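April 2000

Moved the microwave this morning and I am so pleased with it! It spent all winter jammed on the shelf over the sink, where I had to stand on my toes to see if the soup was boiling over. The white table from the hall on Rolthorpe Street fits along the kitchen wall as if it was cut for it, so up it went, and now everything is at elbow height. I keep walking in just to look.

I do love a microwave with dials. My sister's has a keypad with 24 buttons and I have never once heated up a cup of coffee on it without setting the clock by mistake. Two knobs, that's all I want in life (well, and a decent plate). The one I wanted in the Pindeck catalog had a clock, a grill and a little window, and it weighed as much as the dog. No thank you.

The pink dishes are out too, after nine months in a box. I'd forgotten how cheerful that pink is. And the toy burger has found its way into the kitchen again, bun, lettuce, cheese and all. It looks better than some I've paid for. 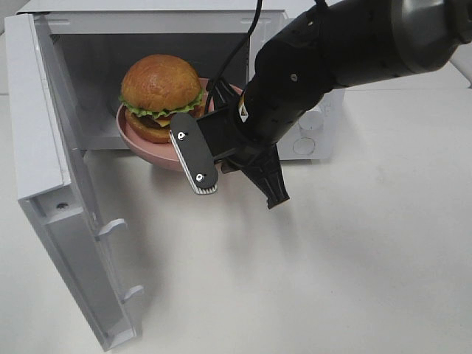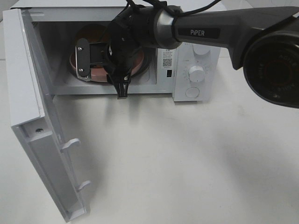
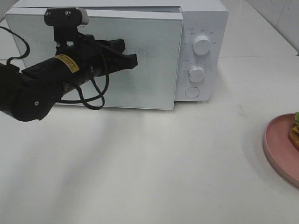
Same white microwave in all three.

How do I get the onion smell out before July, when the house fills up? A bowl of water with half a lemon squeezed into it, three minutes on high, then leave the door shut for five more and wipe everything down with a soft cloth. I got that off the back of a Kyei tea box years ago and I've never found anything better. Vinegar does the job too but then the whole kitchen smells like pickles until supper.

Other things for this week. Find the other oven mitt. Shelf paper for the old spot over the sink, which has a grubby square on it now, and I think I'd like the yellow check if they still have it. Jam jars can go up there, and the big blue pitcher.

Tried potatoes for lunch, pricked all over with a fork, turned once halfway. Fluffy right through! Butter, salt, a spoonful of cottage cheese. I ate two and would have had a third. Beans tomorrow, and maybe the rice pudding if there's enough milk.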